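Ticket 244 - Pale haze on tabletop finish
Product: Flamodby dining table, light wood
Opened by: Manon Kennedy
Handled by: Shayne Sheehan, Clustgate Furniture Care
Status: Waiting on customer

Manon Kennedy, 8:40 am
Hello, and thank you in advance for reading all this, I do tend to go on. We bought our table from your Lévesque shop in August and we love it, the long wavy grain is the whole reason we picked it over the darker one. After a family supper I noticed a cloudy patch near the middle where a casserole had been sitting on a folded dish towel. I have wiped it with a damp cloth and then a dry one and it comes right back once the water dries. My sister Lucie says mayonnaise, but I wanted to ask before I put mayonnaise on anything!

Shayne Sheehan, 10:15 am
Good morning Manon, and please don't worry about the length, it helps. I'm glad you held off on the mayonnaise. What you describe sounds like moisture caught in the top coat, and that often clears with patience. Could you try a few things and write back after each?
Step 1. Take everything off the table and leave it bare overnight.
Step 2. Close the blinds and look at the spot from two sides. A shiny top can throw back a pale patch of window light that moves when you do. A real haze stays put.
Step 3. If it's still there, lay a dry cotton cloth over it and pass a warm iron across, no steam, for a few seconds at a time. Lift the cloth and look between passes.

Manon Kennedy, 7:05 pm the next day
Steps 1 and 2 done. I felt a little silly, as half of what I was fretting over was the window! There is still a faint ring though, the size of a saucer, and it stays where it is when I walk to the other end.

Shayne Sheehan, 9:20 am
Not silly at all, I get that one a lot. A ring that stays put is worth the iron. Lowest setting, please, and go with the grain.

Manon Kennedy, 6:30 pm
I did 3 passes and the ring is much lighter - I have to hunt for it now. The wood feels smooth under my hand. Should I put some of the Zaltach polish on it tonight, or wait?

Shayne Sheehan, 8:55 am
Wonderful news! Hold off on the polish for now, it can seal in whatever moisture is left. Give the top a few more days with nothing on it, then try one more pass if you can still find the ring. I'll keep the ticket open until I hear from you.

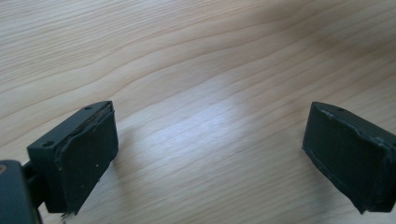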